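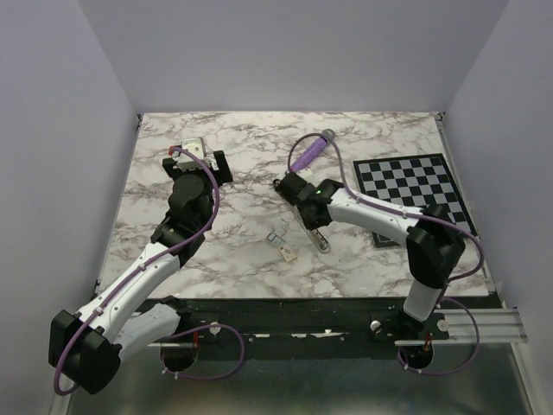

The two-arm cell at Hodley, with the checkerboard mat at the right of the table.

Donal Ó Néill has spent most of the year on a narrow question: how much a two-arm policy loses when the objects on the table are moved between training and test. His group at Hodley collected 3000 teleoperated episodes, then ran 144 test trials under 3 layout conditions.

"The first condition repeats the training layouts," Ó Néill said. "The second shifts each object by a few centimeters. The third also rotates it." Success fell only slightly in the second condition. Most of the loss came in the third, and most of that in tasks where both grippers work close together.
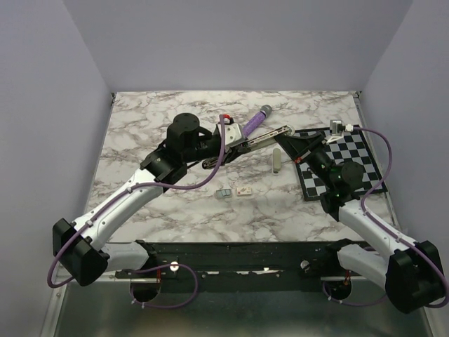 Both grippers near the far side of the table, small objects on the marble-patterned surface.

He attributes the loss to timing. "Each arm plans a reasonable path by itself. The error is in when the second one arrives." A shared phase variable, fed to both arms at every step, recovered around half of the drop. A larger network did not.

Ó Néill is cautious about the result. The trials used 2 operators' data and one cell, and the Jerkix controller adds a delay that the group has measured but not removed. A repeat at Cillholm is planned for May, with the same layouts and a different controller. "If the phase term still helps there, we will publish the code with it," he said.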